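Bresham workshop, notebook
16 November 2025

Bavono set, wrist camera, container and recess work. Carrying on from the last entry. Total before today was 2251 kept episodes, all tasks together. The aim for the session was to get more approaches that come in at an angle to an edge, which the Dronden model still does badly. It is fine when the edge runs straight across the view and poor when it runs diagonally. Most of what we gave it in January was straight on, so no great surprise.

Set-up as before. Same pads on the gripper, same wrist mount, lights left where they were. Checked the exposure lock before starting and again halfway, no drift. Recording through Manalo, with the new label sheet loaded. The old sheet had one label for "contact" and one for "no contact" and people used them differently, so there are now 4: far, near, touching, unsure. Please use unsure. It is not a black mark against your labelling and the training script leaves those out anyway.

Started with the tinted container on the white surface. The trouble with it is that the walls let some light through and also reflect. The model's edge guess jumps between the rim and whatever is showing in the wall.

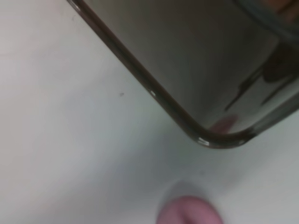
Wrist view, tinted container. Pink in the wall near the corner looks like the fingertip's reflection.

Marked this one as near and put "reflection" in the notes field. I want all of these tagged, because at the moment the model sometimes takes pink in the wall for a second fingertip and stops short. If you go back through the older episodes and find the same thing, add the tag, don't change the label.

Whether the pad is touching the surface is hard to call from a single frame. The shadow helps a bit. For anything doubtful, step five frames either way and look at how the shadow changes before choosing. If that doesn't settle it, unsure.

Did the approaches in blocks of 16, with a new starting pose for each block. Slow for the first two blocks, then got into it. Lost part of one block when the lead caught on the elbow and pulled the arm off its path. Those are deleted, not just marked bad, so there is a gap in the episode numbers. The gap is real, don't go looking for them.

After that, moved on to views with the dark recess in the pale surface. I expected this to be easier as the edge is strong, and for the main line it is. The corner is where it goes wrong. The model wants to draw it square, and it cuts inside the curve. There is also the matter of depth: the inside seems to have more than one level, and the current labels only ask for the outer rim. I have kept to the outer rim throughout. Anyone who wants the inner ledge as well will have to make a second pass.

The small glints are a nuisance too. On a quick check with the current weights, two of the test frames had the grasp point sitting right on a highlight. No fix for that today. More examples with glints in different places is the plan, and possibly a slight dimming of the lights for one block in three.

Specks on the surface: leave them. I was going to wipe down between blocks and decided against it. The model will meet specks in use and it should learn to ignore them. Do not label them as objects. I found a few older episodes where that had been done and have corrected them.

Sample of the recess views, labelled unsure for contact:
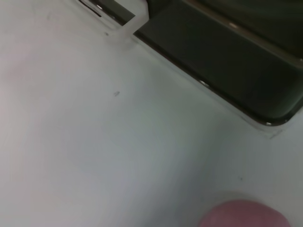 Counts and what is left

Kept 548 episodes today after review. Both tasks are in that figure – I have not split them yet, the Manalo export does it by tag and it was still running when I left the bench.

Copied to the shared drive under Bavono, folder name as usual. The checksum file is in with them. Don't train on the folder until the split is done or the container views will swamp the rest.

To do:
Split by task and update the sheet.
Tape the lead to the upper arm so it can't catch again.
Redo the lost part of the block, same starting pose if the saved one still loads.
Rerun the Dronden check on diagonal edges only, old weights against new.
Order more pads, down to the last pair.
Ask whether the inner ledge is wanted before the next session, as it changes how close we need to go in.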